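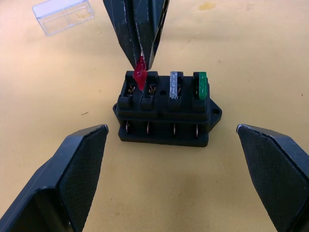 Zomthorpe Shared Workshop - Robotics Group

I caught Kimie Nishimura on a Friday, elbow-deep in cable ties, and asked why she'd picked a fuse block for her two-armed build. "They're fiddly!" she said. "If the fingers can hold a blade fuse, I'm happy."

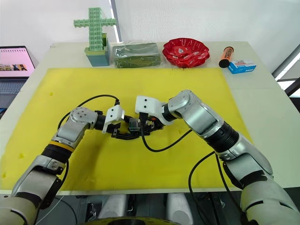
Last updated: January

She prints the fingers herself, and Riku Nomura helps with the wiring (he's very particular about the colour of his heat shrink). The clear cover gave them grief for weeks. "It's see-through, so the cameras hate it," Kimie told me - and she's tried every lamp in the building.
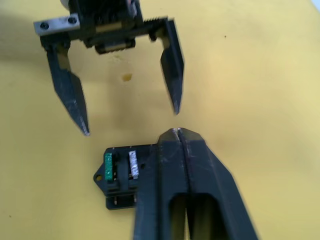 Yamuna Rajan

I wanted to know about the fingertips, which look pretty scuffed. "I've got 2 spare sets and I'm too lazy to swap them," she laughed.

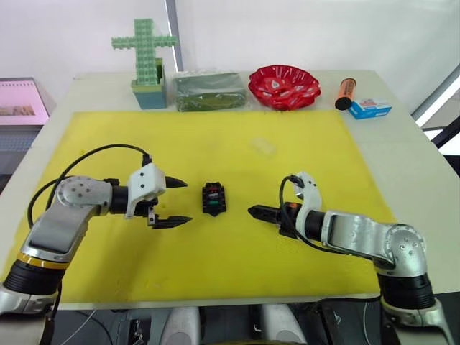
Next on her list is a softer grip pad, and then a proper go at the relay box from Riku's old van. "Ask me again when it's warmer," she said.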